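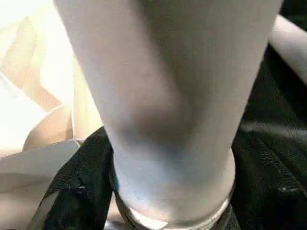
Ntombi Botha wrote in the margin of our last draft that a machine which needs a person standing next to it holding the instructions is a very expensive way to read instructions. We left her note in and renumbered the section.

Section 6. Flat-Pack and Screw-Together Jobs

What the Gedo pair can do with furniture, lamp stands, shelving and other goods sold in pieces by people who own more hex keys than you do. Read Section 5 (Clearing the Table) first. You will not want to, but the arms assume you did.

6.1 Before you start

1. Set both arms to Home and wait for the double beep.
2. Spread a cloth over the work surface. Any cloth will do. Shiny ones slide, and the arms have opinions about sliding that they express by stopping.
3. Take all the parts out of their bags. The arms can open a bag in the sense that a raccoon can.
4. Lay long parts side by side, threaded ends pointing the same way.
5. Choose Joining from the job list, then Screw Fit.

Note: Screw Fit covers plastic threads wider than your thumb. Metal bolts, cam locks and those little wooden pegs are in Section 9, which is short.

6.2 Joining a tube to a corner socket

1. Put the base piece where the left arm can reach its edge.
2. Press Grip Left. The fingers close until they feel the part push back.
3. Tug the base gently. If it moves, press Release and go back to step 1.
4. Hand the tube to the right arm, or let it pick the tube up if you have a free evening.
5. Press Align. The right arm brings the end of the tube to the socket and hunts for the start of the thread.

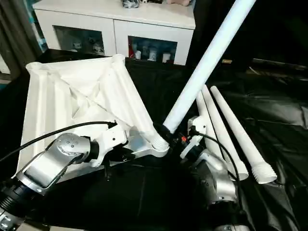
6. Press Turn. The wrist goes as far as it can, lets go, winds back and takes a fresh hold. A person does the same thing and calls it screwing in a pole. The arms call it a cycle and log every one.
7. When the panel shows SEATED, check by hand. SEATED means the tube has stopped turning. A cross-threaded tube has also stopped turning.

Caution: Do not hold the tube "to help." The right arm reads your hand as resistance and will press harder, and then you will be in Section 12 (Getting Your Sleeve Back).

Caution: Keep cables clear of the wrists. A snagged cable ends the job and sometimes the cable.

6.3 How long it takes

In March, Kagiso Moodley ran the full Screw Fit routine on one stand at our Shabalala workshop. The arms finished in 46 minutes. Fletcher Prendergast did the same stand in 2, with a coffee in reach. We print both figures because customers kept asking and the sales page did not.

The arms did not get bored, and they did not lose a part under the couch. Whether that is worth the other 44 minutes depends on your evening.

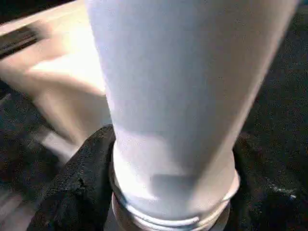 6.4 If the thread will not catch

1. Press Back Off. The wrist turns the wrong way until the threads drop into line. This is the trick your grandfather used on jar lids, and it is the best thing in the software.
2. Press Turn again at Slow.
3. If the panel shows error 35, the fingers are slipping on the taper. Move the grip toward the wider end.
4. If error 35 comes back, finish the joint yourself and press Mark Done. The log will credit the arms. Joar Öberg has complained about this and a fix is promised in the next Ivus update.

Note: Do not leave the room during Turn. Unattended use is listed under Future Features on page one of this guide, where it has been since the first printing.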